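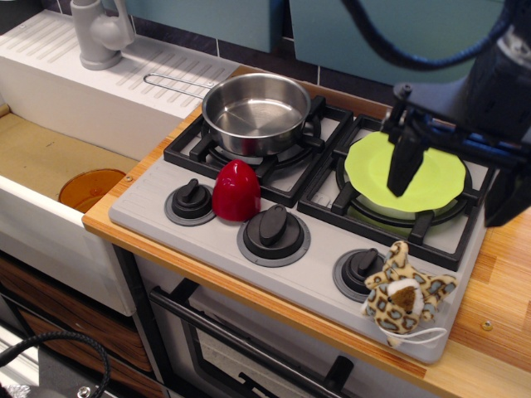 Notebook, October, open day

Writing this up the same evening while I still have it straight, because last spring I waited and ended up with half a page that was no use to anyone. Doors were at 1230 and we had people in the hall before that, including a whole school group from Ellent who had caught the early bus and were very polite about being let in to stand next to a lot of unplugged equipment.

The morning went mostly to homing. The arm came up fine on the first try, but the wrist offset was still the one from the Cadden visit, so everything landed a little to the left until I found the old file and swapped it out. Please, whoever sets up next, load the profile by hand and read the number back! It should say 2106. If it says anything else, stop and go get the right one from the shared folder.

We ran the arm under teleop for the first part and let visitors call out what it should go for, which they loved (the younger ones especially, who wanted it to make soup, and then wanted it to make soup again). Speed was held to 40 percent the whole afternoon. I know it looks sleepy at that setting, but people came right up to the rope and I was glad of it. 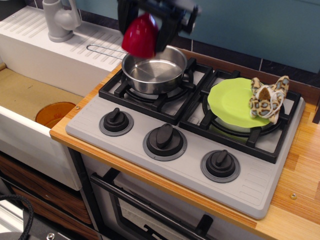
Grip force is the thing I most want to get down, since I changed it twice during the day and only told one of you. I started at the usual 1000 on the Nurnix controller, which is fine for the flatter stuff but far too eager for anything smooth and round. For smooth pieces like the red one I'd sooner come in soft, tip it over the saucepan slowly, and let the operator take all the time in the world. The steel pan is a nuisance in its own way, being so shiny inside, and I would like to try the overhead light turned down before we blame the depth settings again.

Lots of good questions from the visitors. A retired couple who used to run a bakery wanted to know how it would do with dough, and I had to say I had no idea, but we talked about it for a good long while and I came away wanting to try. The folks from Kuruc asked about cable wear at the wrist and left a card, which is in the top drawer.

To do: new tape for the rope stands, a second e-stop on the visitor side, print more of the one-page handout. The spare finger pads are in the blue bin now, and we're down to the last set, so I'll put in an order tomorrow.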